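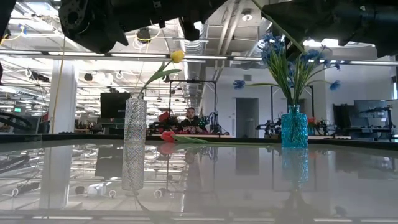

Marjorie Hartley wants to know whether she can skip the sorting and put her tulips straight in with the blue flowers. You certainly can, Marjorie, and plenty of people love the mixed look! Try it the long way once first, though, with the tulips in the clear vase and the blue bunch in the turquoise one. The two colors of glass do so much for each other when each has its own flowers.

## 4. Filling the two-vase set

This section covers the Teker pair: the tall clear vase with the diamond texture and the shorter turquoise vase with the squared shoulders. If you have the single vase only, go to Section 5. If you haven't unpacked and rinsed the glass yet, go back to Section 3.

### 4.1 Getting the table ready

1. Choose a level table and clear a space wide enough to lay your longest stem flat, with a vase on either side of it.
2. Wipe the tabletop with a soft cloth. On a glossy surface, take the extra minute to buff it dry. You get a second set of flowers in the reflection, and a pale top picks up the turquoise beautifully.
3. Set the clear vase on the left and the turquoise vase on the right. Left-handed arrangers may like to swap them.
4. Turn each vase slowly and look for the side you like best. The pattern changes as the light comes through it — worth a full turn before you decide.

> **Caution:** Lift the vases, don't slide them. Grit under a glass base will scratch a polished table.

> **Caution:** Carry each vase with one hand under the base. Never lift a filled vase by the neck.

### 4.2 Fresh or artificial?

Both work in this set. The steps are the same except for water and trimming.

- **Fresh stems:** fill the clear vase one third full and the turquoise vase half full, using cool water. Trim each stem on a slant before it goes in.
- **Artificial stems:** leave the vases dry. Bend the stems to shape; if one is far too long, fold the bottom up inside the vase before you think about cutting it.

We suggest 17 inches as a starting length for a tulip in the clear vase. Start long! You can always take a little more off, and a tulip with some length to it has that lovely lazy lean that makes the tall vase look its best.

### 4.3 The turquoise vase

Fill this one first. It holds the full bunch, and once it's done you'll know how much height you want on the other side.

1. Hold the blue flowers loosely in one hand and tap the stem ends on a folded towel until they're near enough even.
2. Feed the bunch through the neck a few stems at a time. The opening is narrow, so don't force it.
3. Put the biggest, most ruffled blooms in early, high and a little to one side.
4. Let one or two long stems reach out sideways. This is the fun part. A bloom that sticks out almost flat over the table gives the whole bunch some swing, and another one drooping on the opposite side keeps it from looking lopsided.
5. Tuck smaller blossoms into any gaps near the top.
6. Step back and look from where people will sit.

**Note:** A wide bunch can pull a vase off balance. Press lightly on the table next to it. If the vase rocks, bring the longest side stem in toward the middle and try again.

### 4.4 The clear vase

1. Lay your tulips down on the table with all the blooms facing the same way. You can compare stems and leaves easily like this, and the blooms are less likely to get knocked.
2. Check the leaves. Strip any that would sit below the waterline on fresh tulips. Leave the long upper ones alone — they fill out the top of the vase better than any filler green we've tried.
3. Pick up the first tulip low on the stem and lower it in, end first, until it touches the bottom.
4. Let go and wait for it to settle. It will find its own angle against the rim.
5. Add the second tulip so that it leans the other way.

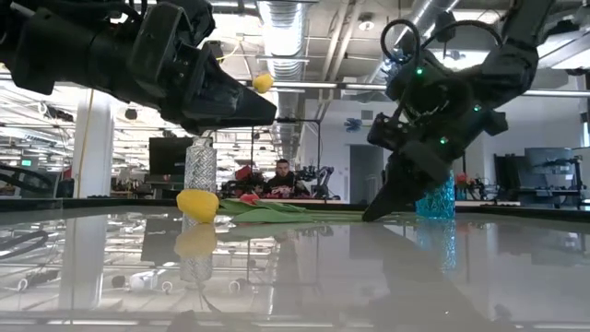 *Fig. 4-2. Step 1: yellow tulip at the base of the clear vase, red tulip behind the leaves.*

A single tulip is a perfectly good place to stop. One yellow bloom leaning out of that tall cut-pattern glass can hold its own beside a whole bouquet, and then you have the red one left over for a bud vase in the kitchen.

**Note:** Long leaves like to catch on the neck. If one folds back on itself as the stem goes down, lift the stem out, smooth the leaf upward with your fingers and start over. Pulling the leaf through from above tends to split it.

**Note:** Fresh tulips keep growing in the vase and bend toward the window. Give the vase a half turn each morning if you want them upright. We let ours wander.

### 4.5 Placing the pair

Leave a gap between the vases about as wide as the clear one is tall, then close it up bit by bit until the side stems feel comfortable. Gaëtan Millet's tip is to put the clear vase slightly forward, and we've been doing it that way ever since he wrote in.

Keep the set away from:

- radiators and heating vents
- the fruit bowl (fresh flowers only; ripening fruit shortens their life)
- the edge of the table, especially on the turquoise side

### 4.6 Upkeep

| Task | Fresh | Artificial |
|---|---|---|
| Change the water | every 2 days | none |
| Trim the stem ends | at each water change | none |
| Dust the blooms | none | every 7 days, soft brush |
| Wash the glass | between bunches | monthly |

Wash by hand in warm, soapy water. A bottle brush reaches the bottom of both vases. For cloudy marks inside the clear vase, fill it with equal parts white vinegar and water, leave it for an hour, then rinse well.

Spare base pads are listed in Section 7 under Woltport.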